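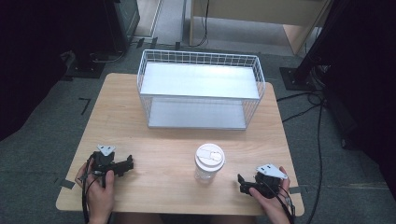 Figure 3. Wire basket with inner shelf panel, on a tabletop.

3 Setting Up the Basket and Shelf Panel

Read this section before you load the Herneck desk organizer for the first time. The steps are the same for the short and long baskets. If you bought the wall version, go to Section 6.

3.1 Before you start

Clear a flat surface larger than the basket. Set the parts out on a towel if the table scratches easily. You should have:

Basket body
Bottom panel
Shelf panel
Four rubber feet
Two side hooks (long basket only)
Parts card

Check the parts against the card. If something is missing, do not return the basket to the store. Write to Plukoston parts service and give the code printed on the card.

Wipe the wires with a dry cloth. A thin film from the coating process may come off on the first wipe.

3.2 Fitting the bottom panel

1. Turn the basket so the opening faces up.
2. Hold the bottom panel at a slant and lower one short end into the basket.
3. Lower the other end until the panel lies flat on the floor wires.
4. Press each corner down with your thumb. The panel should not rock.

If the panel rocks, lift it out and turn it end for end. One short end has a small notch that clears the weld on the floor wire.

3.3 Fitting the feet

1. Empty the basket and turn it over.
2. Push one rubber foot over the wire crossing at each corner.
3. Turn the basket upright and slide it a short way across the table. If a foot comes off, warm it in your hand for a minute and push it on again.

Note: The feet are not needed if the basket will sit inside a cabinet or drawer.

3.4 Fitting the shelf panel

The shelf panel rests across the upper part of the basket and gives you a second level for light items. It has no screws or clips.

1. Decide which long side will face you.
2. Hold the panel level with the smooth face up.
3. Lower it until the edge tabs meet the support wire on both long sides.
4. Press along one long side, then the other, until the tabs drop behind the wire.
5. Lift the basket by the rim and tilt it slightly. The panel should stay in place.

CAUTION: Do not lift the basket by the shelf panel. The tabs will release and the contents will fall.

CAUTION: Keep fingers clear of the gap between the panel and the wire while pressing down.

To take the panel out, push up from underneath near one corner. Do not pry it with a knife or screwdriver. The coating chips, and bare wire will rust in a damp room.

3.5 Loading

The shelf panel carries up to 1,000 grams spread evenly. Put heavy things, such as staplers, tape dispensers and full notebooks, on the bottom panel. Use the shelf for envelopes, cards, charging cables and similar items.

Do not store open liquids on the shelf. Spills run through to the lower level and collect under the bottom panel, where they are hard to see.

Baskets can be stacked three high with the shelf panels fitted. Place the fullest basket at the bottom. Do not stack baskets that are fitted with side hooks.

3.6 Cleaning

Take out both panels and wash them by hand in warm water with a little dish soap. Wipe the basket body with a damp cloth and dry it right away, paying attention to the corners where wires cross. None of the parts are dishwasher safe.

Check the feet whenever you clean. Replace any that have gone hard or shiny. Spare feet are sold in packs of six, and the Clasura feet from the older range also fit.

Go on to Section 4 to attach dividers and labels.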